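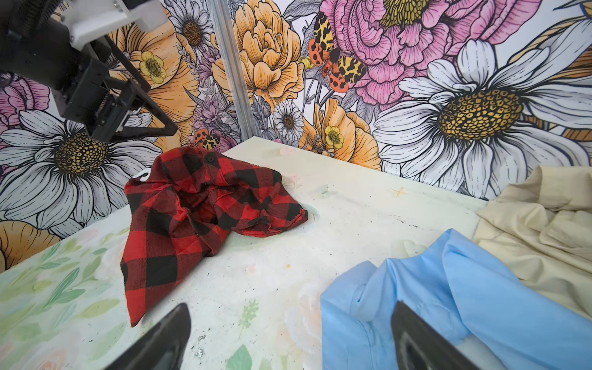

Guidance is requested on the washing of mixed shirts in a shared residence laundry. Residents at Ditmont have been instructed to reduce the number of loads, and I would like to know which garments may be combined. The red and black checked flannel shirt is the principal concern, as I do not wish its color to transfer to the light blue button-up shirt or to the beige cotton. None of the garments has been washed at this facility before. The building has 2 machines for 361 residents, so a separate load for each color is difficult to arrange.

Posted in February by Anoma Liyanage

Roel Michiels

The flannel should be washed separately on the first occasion, in cold water and turned inside out. The blue and the beige may share a load provided that the care labels permit the same temperature. Before the flannel is added to any mixed load, press a damp white cloth against an inside seam for one minute.

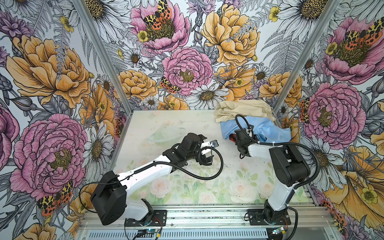 If color appears on the cloth, continue to wash the flannel alone and repeat the test after each wash. Garments should not be left in a heap after the cycle ends, as creases set in cotton are troublesome to remove. Buttons should be fastened before ironing only at the collar.

Kwesi Agbenyega

Cold wash everything. I have done so for six years without difficulty.

Tania Bhattacharjee

I concur with Mr. Michiels. With regard to drying, a line is preferable to the machine for flannel, and direct sun should be avoided where possible. 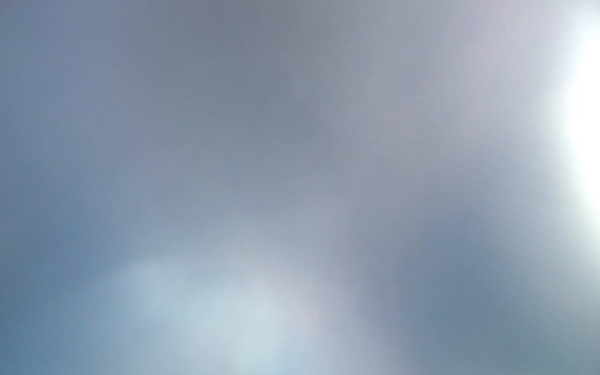
Gray cloud, with strong glare to the right.

A cloudy day is acceptable for line drying, although additional time must be allowed for thick collars and cuffs.

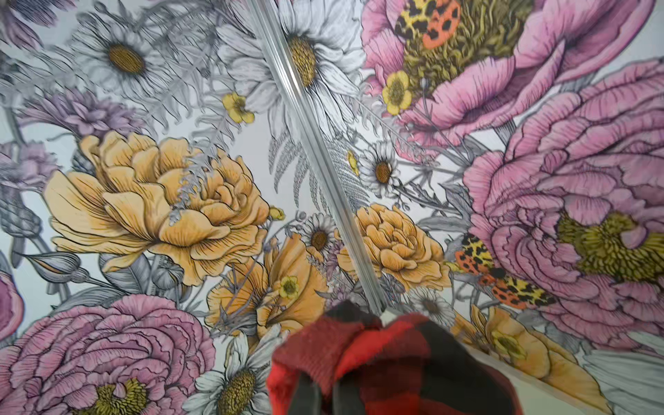
May flannel be ironed while slightly damp?

A warm iron on the reverse side is suitable for slightly damp cotton flannel. Consult the care label first if the fabric is a blend.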